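Dear Sunee,

Thank you for your patience with this one. I had hoped to get it to you at the end of April, and here we are well into May, but the extra weeks mean I have a good deal more to tell you about the Trultach toy lending shelf and how your grant has been spent.

## Where we are

The shelf now holds 284 toys, all cleaned, checked and entered in the lending book. Since we opened our doors under the Fleury grant, families have made 754 loans, and that's well past what I put in the application (I was being cautious, and you told me so at the time!). Mornings are still the busiest. We tried staying open until six in the evening and had so few people that we've gone back to closing at four, with the savings in heating going toward repairs.

The biggest job this spring has been sorting. When the Wilska nursery closed it passed on its whole playroom to us, and it took four long afternoons to get through the boxes. Anything with a split seam or a loose part went into the mending crate, and anything we couldn't make safe was let go. Chie Maruyama took charge of the washing, and I can't say enough about how carefully she has done it.

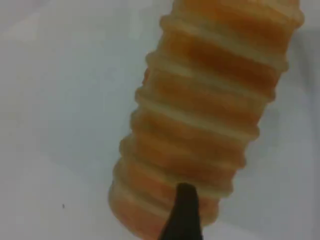 We also settled the question of labels, which had been nagging at me since winter. The old paper tags came off in small hands almost as soon as they went out, so we have moved to cloth ones, with the shelf letter stitched on and a number in laundry ink. It is slower work, I admit — a good evening's sewing does about 10 of them — but the ones we sent out in March are all still attached, and returns go back to the right place much faster.

## Money

Most of the spending has gone on shelving, cleaning supplies and the second set of lidded bins. The bins cost a little more than planned. I covered the difference from the line for printing, where we had room to spare after dropping the paper tags. The receipts are in the folder that Chie is sending you separately.

## Still to do

The mending crate is fuller than I would like, and I need to find somebody patient with a needle before summer. We would also like to start a small box of toys for the waiting room at Gakusari, if you are happy for us to use the grant that way. They have asked twice now and I'd love to say yes.

Do come by if you're ever nearby in the morning. The kettle is usually on by nine.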